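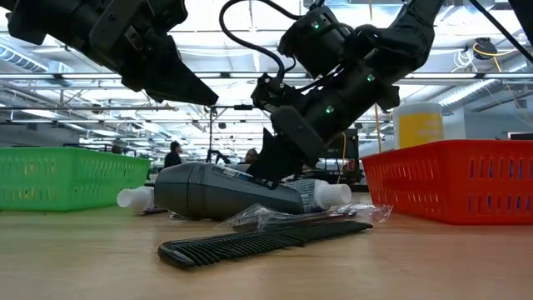
Botella, peine y cestas sobre la mesa de clasificación.

Campaña de artículos de aseo: nuevas normas de entrega y preparación de lotes

La Fundación Jundolberg informa a las entidades colaboradoras y a las familias participantes de las normas que regirán la próxima campaña de recogida de artículos de aseo personal. Los puntos de entrega serán la sede de Nondcombe y el local de la calle Jistow, en el horario habitual de atención al público. La recepción de donativos quedará abierta desde el 14 de enero de 2018 y se mantendrá hasta el mes de mayo.

En la campaña anterior se prepararon 1008 lotes, que fueron distribuidos entre 18 centros de acogida y residencias de la comarca. El área de Acción Social agradece la respuesta recibida y recuerda que una parte considerable del trabajo se concentra en la clasificación, tarea que puede aligerarse si los artículos llegan ya revisados desde el domicilio o el centro escolar.

Artículos que se admiten

Se aceptarán botellas de champú, gel y acondicionador, siempre que estén sin estrenar, con el tapón bien cerrado y la etiqueta del fabricante adherida. Se aceptarán asimismo peines, cepillos de dientes en su envase, jabón en pastilla, crema hidratante, esponjas y toallas pequeñas. Los peines deberán ser nuevos; se ruega no entregar los que hayan perdido alguna púa.

No podrán admitirse envases rellenados, medicamentos, maquinillas de afeitar sueltas, aerosoles ni muestras de perfume. Los tapones que aparezcan separados de su envase se apartarán durante la revisión y, de no localizarse la pieza a la que corresponden, se destinarán al reciclaje de plásticos.

Clasificación en cestas

Las mesas de trabajo dispondrán de cestas abiertas de plástico de distinto color. En la cesta verde se colocarán los productos líquidos y las cremas. En la cesta roja anaranjada se depositarán los peines, los cepillos y los demás accesorios. Conviene no llenarlas por encima del borde, pues las botellas más altas tienden a volcar al trasladarlas al almacén.

Las bolsas de plástico transparente en las que lleguen los artículos se retirarán antes de pasar estos a las cestas. Las que se encuentren en buen estado podrán emplearse de nuevo para agrupar accesorios pequeños; las rotas se llevarán al contenedor correspondiente. Se solicita que la mesa quede despejada al término de cada turno — también de precintos, etiquetas desprendidas y restos de embalaje.

Composición de los lotes

Cada lote individual contendrá dos productos líquidos, un peine, un cepillo de dientes, una pastilla de jabón y una toalla. Los lotes familiares, cuya preparación se realizará únicamente en Nondcombe, incorporarán además una crema y un segundo peine. El donativo de cajas de cartón efectuado por Almacenes Mathias permitirá embalar más de 21 lotes en cada salida de reparto.

Las entidades que deseen recibir lotes deberán presentar su solicitud por escrito, con indicación del número de personas atendidas y del nombre de quien se hará cargo de la recogida. Las solicitudes se tramitarán por orden de entrada.

Para cualquier consulta sobre los artículos admitidos o los turnos de clasificación, las personas interesadas pueden dirigirse a Tamsin Schumacher, responsable del área de Acción Social, en la secretaría de la sede de Nondcombe.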